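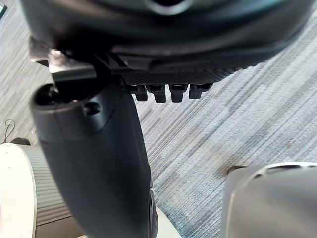
Striped carpet, Monday.

Started at 06:58 in the records room of the Kirkus wing. The outpatient clinic now has 14 consulting rooms, two more than in March, and the appointment template has not been altered to match. Rooms 13 and 14 therefore book under room 12. Corrected in Flirno before the first patient was called.

Day surgery list from Baranauskienė ward: 66 beds, 58 occupied at the morning count. Ridex sent the sterile packs in two loads - the second without its batch sheet. Held it in the cage and rang them. Sheet came by email at lunch, one digit wrong in the expiry column. Rang again.

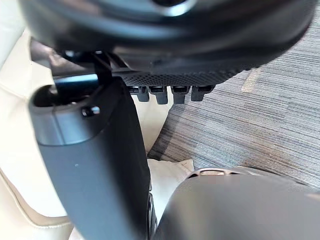

The corrected sheet arrived at ten to three and the packs went up on the next trolley. I have asked for batch sheets to be sent the evening before. They say they will look into it.

Stock of cannulas down to 600. Reorder level is set too low for the new rooms; raised it and left a note for nights. Pharmacy fridge log still on paper - the probe readings and the written ones differ by half a degree. To check against the spare thermometer tomorrow.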